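Notes and data card for the flower table at the Korkness open day, October 21, 2024. Maintained by Elli Harju. Corrections welcome, especially if you were there and remember it differently.

# korkness-flowers

We opened the lab for an afternoon and ran the flower table the whole time. Two arms, one green work surface, a pile of artificial flowers, and a vase for them to go into. Visitors could walk up, watch, ask questions, and (if they could stand the wait) have a turn at driving. I have been to plenty of lab tours where you look at a parked arm through a door, and I wanted ours to be the other kind. It was! People stayed much longer than I had planned for, and we ran out of sign-up sheets.

This repo holds the episodes recorded that afternoon, the scripts for loading them, and these notes.

## The task

Pick up a flower or a bunch, bring it over to the vase, lower the stems in, let go. Either arm may do it, and handing over from one arm to the other is allowed. The operator decides. We gave no fixed order for the flowers, so you will see every strategy going, including one very patient person who did all the tulips first.

Flowers look like an easy choice for a demo until you try to grab one. The stems are thin, they bend, and they roll a little when a finger touches them. The heads are heavy compared with the stems, so a flower picked up near the bottom swings around and ends up pointing somewhere you didn't want. Then there are the leaves, which catch on everything.

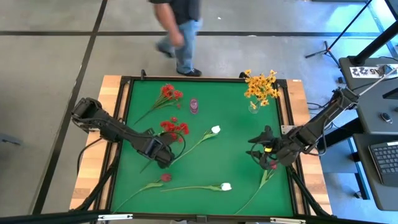
Lempi Ojala worked out the reset routine, and it's the reason the starting layouts are as varied as they are. Between episodes she'd scoop up the loose stems and drop them again from low down, without arranging them. Some land crossed over each other and some land side by side. If a stem went off the table, it was put back anywhere on the green.

## What's in it

| Item | Value |
|---|---|
| Episodes | 778 |
| Arms | 2 |
| Episode time limit | 20 seconds per flower, then reset |
| Operators | lab members and visitors |
| Objects | artificial flowers, vases, small props |
| License | see LICENSE |

Every episode has joint positions, gripper opening, and video from the fixed views. The views are saved as separate files and share one clock. Task labels were typed in by whoever sat at the desk, so expect "red one into vase" and "put the red flower in the vase" to mean the same thing. I left them as typed. There's a cleaned-up column next to the original if you want it.

## Layout of the repo

- `episodes/` has one folder per episode
- `labels.csv` has both label columns and the outcome
- `operators.csv` lists operator type only, no names
- `tools/` has the loader and a small viewer
- `okine.yaml` is the config for Okine, our teleop setup

To get going:

```
pip install -r requirements.txt
python tools/view.py --episode 12
```

The viewer needs a moment on the first run while it builds its index. After that it's quick.

## Things visitors asked

**Why fake flowers?** Real ones would be mush by the second hour. We did try real tulips in February, and I was still finding petals weeks later.

**Can it see the flowers?** During the open day a person was driving, so the seeing was done by a human. The recordings are there so that a policy can learn from them later.

**Is it hard to drive?** The first minute is awful and then something clicks. Several visitors got a stem in on their first turn, and the cheering was loud enough that people came in from the hallway.

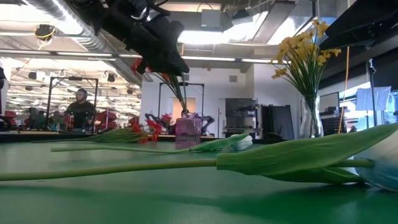

*Side view across the flower table, with the daffodils in the clear vase on the right.*

## Known problems

- The low side view gets crowded. A flower lying close to the camera can hide what's happening farther back, so use the overhead view for grasp points.
- The green surface is a bit shiny, and simple color masks pick up the reflections. Lindqvist's masking script in `tools/` does a decent job, but check it on the green stems, where it tends to eat the thin parts.
- People walk past in the background. We didn't stop the arms for foot traffic outside the work area, so there's movement in the video that has nothing to do with the task.
- Outcomes were marked live. "Success" means the person at the desk was happy with it. A stem leaning half out of the vase got marked both ways, depending on who was typing.

## Next

The Gondia group has asked to run the same table at their own open day, and I would love to see a second set recorded by different hands. The target for the joint release is 2,000 episodes. If you want to bring a table too, open an issue and tell us what arms you have. We'll send the flower list and Lempi's reset notes.

## Changes

- Fixed swapped left/right gripper columns in the first batch
- Added cleaned-up labels
- Viewer no longer crashes on episodes with an empty label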